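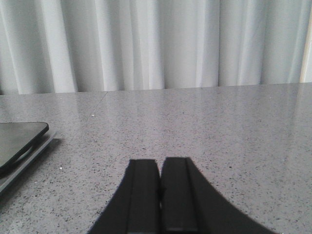

Fig. 1. Two black gripper fingers, closed or nearly closed.

Writing Myth and Fantasy, Unit 6
Handout: The bargain in the invented legend

Please read this handout before the seminar and bring the story "The Salt Queen of Lovoda" with you. It is in the course reader, after the map of Kaltodora.

1. What we mean by a bargain

In many fantasy stories a mortal person asks a power for something and must give something back. The power can be a god, a river, a dead king or a talking animal. We call this the bargain. It is older than the novel, and readers know its shape even when they have never studied it. When a fisherman meets a stranger on the beach at night, the reader already waits for the price.

A bargain has 3 parts: the wish, the price and the term. Students usually write the first two well. The term is often forgotten. It says when the price must be paid, and most of the tension of the story comes from it.

2. The Salt Queen

In the legend, the town of Lovoda has no harbour. The people ask the Salt Queen to open the cliff for their ships. She agrees, and her price is one voice from the town every 100 years. At first this seems to be a small price. The grandparents who made the promise will not live to pay it.

The story begins in the last winter of the term. Look at how little the author tells about the cliff itself. We get one short paragraph about the opening of it, and then four pages about a girl who sings while she mends nets. We are afraid for her a long time before the Queen is mentioned again.

Notice also the number in the harbour book. The clerk writes that 3327 ships have come in through the cliff. He writes it with pride, but the reader feels it as a debt. A number can do this work in a fantasy story if it appears once and is left alone.

3. Common problems in student drafts

The power explains too much. If your river god speaks for two pages about the rules, the reader will begin to look for mistakes in them. Let the god say less, and let a frightened person repeat it wrongly to a neighbour.

The price has no weight. "You will lose your memory of summer" sounds beautiful, but we must first see a summer which the person would miss.

The trick at the end is too easy. The clever hero who finds a hole in the contract is an old and good figure — but the hole must be visible to the reader from the beginning.

4. Names

Tasard, the drowned city in the second part of the legend, is named only by people who are afraid of it. The Queen calls it "my garden". Try this in your own draft: give one place two names and decide who is permitted to use each.

5. Task

Write the opening of a legend in which the term ends tomorrow. Do not show the power. Leave your text in the box outside the Nieminen Room before noon. Late texts will be read, but without written comments.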